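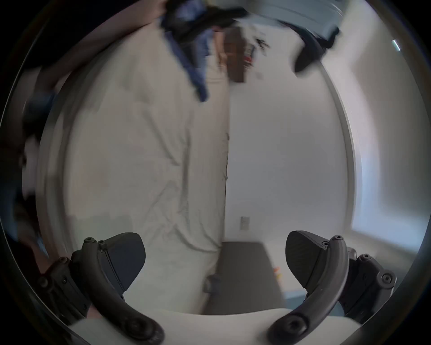
Small Museum, Long Series: an exhibition of television costume at the Urquhart Rooms
Student project report, Module 3, Exhibitions and Audiences
Group members: Eilidh Mackay, Sibel Tuncer, Dougal MacBrayne

1. What we set out to do

Our project followed the making and running of a loan exhibition about the television drama Tundon, which ran for 11 series and finished in February. The show was held at the Urquhart Rooms, a two-room museum above the town library. We wanted to find out how visitors who had never watched the programme got on with it compared with those who had.

The museum let us sit in on planning meetings, help with the wall text and carry out interviews at the exit. We had no say in which objects were borrowed. Those were agreed with the production company, Broson, before we started.

2. The exhibition

Room one held costumes from the early series, two script drafts with handwritten changes, and the telephone table from the Mirnitz family's hallway. Room two was given over to the last series and had a screen showing a 14-minute loop of scenes. The loop had sound, and it could be heard in both rooms. This came up in our interviews more than any other subject.

Labels were kept to 60 words. Sibel wrote the first drafts and Effie Morrison, our supervisor, edited them. Our early labels named episodes by number, and we were told to take most of these out. We kept them for the script drafts, where the number was written on the page anyway.

The costumes were shown on plain stands without heads. Dougal had argued for photographs of the actors beside each one, but the picture rights for the main cast would have cost £800 and the budget could not cover it. We used line drawings of the hallway set instead.

3. Visitors

The museum hoped for 3,000 visitors. The door counter recorded 1,444. We think the counter missed people who came up by the lift, as it is fixed to the stair door, but we have no way of saying how many.

We interviewed 52 people. Of these, 31 had watched at least one full series. They stayed longer in room two and often watched the loop more than once. The other 21 spent most of their time with the scripts. Several said they had enjoyed seeing lines crossed out and written again, even without knowing who the characters were.

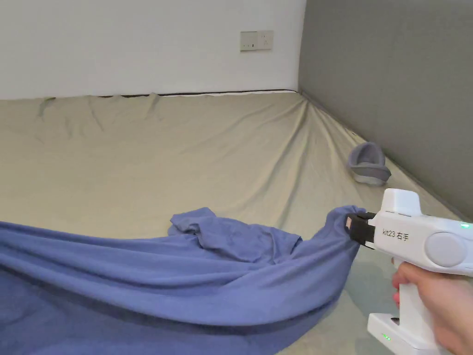

Ok-hee Hyun read this section in draft and wrote that we were too quick to split visitors into fans and everyone else. She pointed out that a person who watched one series years ago may remember very little, and that our question did not ask when they had seen it. We agree, and would add this to the form.

4. What we would change

Headphones for the loop, or a silent version with subtitles. A bench in room one. Interviews in the late afternoon as well as the morning, as all of ours were finished by 1 pm and we met very few people of school age.

The interview form and the final label texts are in Appendix A and Appendix B.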